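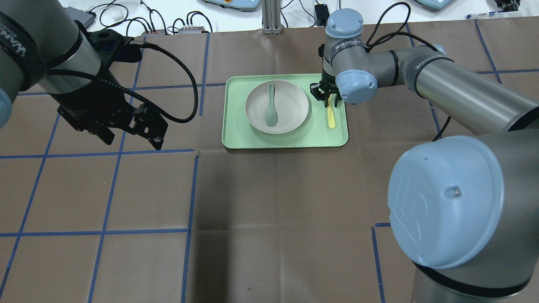 Visit to the Schouten tableware factory
Posted Apr 1, 2019

Our small group sells kitchen goods and children's dishes in three shops, and for many years we have ordered from catalogues only. In March we finally went to see how such things are made. Schouten opens its factory to trade visitors twice a year, and we had asked for a place already in autumn.

The bus from the station takes 25 minutes and stops at the wrong side of the highway. Please use the footbridge, it is behind the petrol station and has no sign. At the gate we received a visitor card, safety shoes and a hair net. The shoes were in all sizes but the small ones went quickly, so come early if you have small feet.

There were 8 of us in the English-speaking tour. A second group went in the opposite direction and we met them only at lunch.

The first hall is for ceramics. The clay arrives already mixed, in long grey rolls wrapped in plastic, and it is cut and pressed into plates and bowls. I had expected more noise. The loudest thing was the ventilation, and our guide had to stop under every fan and wait until we came closer. The factory makes 4,000 pieces on a normal day, and before Christmas it is more, but she did not want to say how much more.

The drying room was my favourite. It is warm and smells like a garden after rain. The bowls stand there upside down for two nights before they go to the first firing. We were allowed to hold one unfired bowl each, and one of us broke his in the first minute. It went back to the clay bin, so nothing was lost.

Glazing is still done partly by hand for the line called Gasari. These are the heavier bowls with a speckled surface, which our customers often ask for. I learned why two bowls of the same colour never match completely: the place in the kiln matters, and also the weather, because the glaze dries slower on humid days. I will explain this to customers in future when they bring one back.

The plastic hall came after lunch. Here they make Kidix, the children's line, with spoons, cups and divided plates. The material comes as small grains and the colour is added in the machine. When they change the colour, the first pieces come out striped, and these are ground up and used again. I asked if I could buy a few striped cups for our shop window, but it is not permitted.

Lunch was soup, bread and a very good apple cake in the canteen. Tea was free, coffee was from a machine that took only coins.

In the showroom we saw the autumn colours. Lument, their new lamp and candle holder range, took half of the space and was for me less interesting. The minimum order for Gasari is now 218 pieces, which is too much for one shop but possible for three together. We asked for a price list and got it by email two days later.

The factory shop closes at four, half an hour before the tour ends. It is better to go there during the lunch break. Seconds are on the left side after the entrance – check the rims with your finger before you pay.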